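Totard Support > Kitchens and Appliances > Ticket history

Breaker trips when oven and microwave run together, fitter says it's "normal" 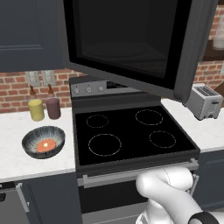
Opened by: Desta Hadgu
Status: Waiting on customer
Product: Salmont circuit monitor, with Beluleo app

Desta Hadgu
I'll start with what I've already done so that I'm not asked to do it again. I've reset the breaker. I've turned the monitor off and on. I've deleted the app and put it back. I've read the help page called "My breaker keeps tripping", which told me to contact support, so I am.

The kitchen circuit trips in the evening, not every evening, when the oven is on and someone starts the microwave. The Beluleo app then sends me a message saying "Load event resolved". Nothing has been resolved. The power is off and dinner is half cooked. I'd like to know what the app thinks it has resolved.

The monitor was put in by Shiferaw. Their fitter told me on the phone that tripping now and then is normal. I don't believe that. It never did it before the monitor went in, and I've lived here long enough to know.

Sosina Tefera (Totard Support)
Hello Desta, thank you for the detail. Could you tell me which firmware the monitor is on, and what the app shows as the peak reading just before a trip? You'll find both under Settings, then Device, then History.

Please don't keep resetting the breaker if it trips again straight away. Leave it off and get an electrician to look at it.

Desta Hadgu
Firmware page says "Up to date". It doesn't give a number. Up to date with what?

History shows a peak of 2000 watts before the last trip. I find that very hard to swallow with an oven going. Either the oven is using next to nothing or your monitor can't add up. The line is also completely flat at 2000 for several minutes, and I've never seen anything in a kitchen draw power in a perfectly straight line.

Sosina Tefera (Totard Support)
The flat line is useful. It can mean the sensor has been set to a lower range than the circuit needs, in which case it stops counting at its ceiling. To see the firmware number, hold your finger on the words "Up to date" until a second box opens. I agree that isn't obvious.

Could you also check the range setting? Device, Advanced, Sensor range.

Desta Hadgu
Firmware is 6. Sensor range says "Auto". I don't trust anything called Auto, but I've left it alone for now.

Before you tell me the sensor range explains it, please explain how a sensor that only measures can trip a breaker. The wrong number in the app is one fault. The power going off is another. I'd rather not have the first one fixed and the ticket closed on the second.

Sosina Tefera (Totard Support)
That's a fair point and I won't close it on that basis. You're right that the sensor is a clip round the cable and can't trip anything by itself. What can happen is that a wire gets moved or a terminal is left loose when the clip is fitted, and a loose terminal heats up under load. A breaker that gets warm can trip early.

I can't tell from here if that's what you have. It needs somebody qualified to open the panel with the supply isolated. Please don't take the cover off yourself. Have you noticed any smell, buzzing or warmth near the panel?

Desta Hadgu
No smell. No buzzing. I wasn't going to take the cover off.

I rang Shiferaw again and read them your message. Suddenly it isn't normal any more and they can send someone on 17th October. They also tried to tell me there'd be a call-out charge of 100, which I've refused to pay until I know whose work is at fault. They're "checking with the office".

Sosina Tefera (Totard Support)
I've added a note to your account asking that the charge be held until the visit report is in. I can't promise what Shiferaw will decide, as they bill separately from us.

Until the visit, please don't use the oven and the microwave at the same time.

Desta Hadgu
I've been doing that without being told. I'd like the note in writing, please, not just "added to the account".

Sosina Tefera (Totard Support)
Sent to your email just now.

Desta Hadgu
Got it. It says "a charge may be held". You told me it would be held. Please change the wording.

Sosina Tefera (Totard Support)
Changed and sent again.

Desta Hadgu
Visit done. The fitter (a different one) found the neutral on the kitchen circuit under-tightened. He tightened it, tested it and wrote it on the sheet. He also set the sensor range by hand, and the app now gives readings that go up and down like they ought to.

No trips so far, but it didn't trip every evening before either, so I'm not calling that proof. Leave the ticket open.

Sosina Tefera (Totard Support)
Glad the cause has been recorded. I'll leave the ticket open for 23 days. Could you upload a copy of the visit sheet when you get a chance? I've also passed on the "Load event resolved" wording to the Beluleo team.

Desta Hadgu
Passed on to do what? I got another one this morning when I boiled the kettle.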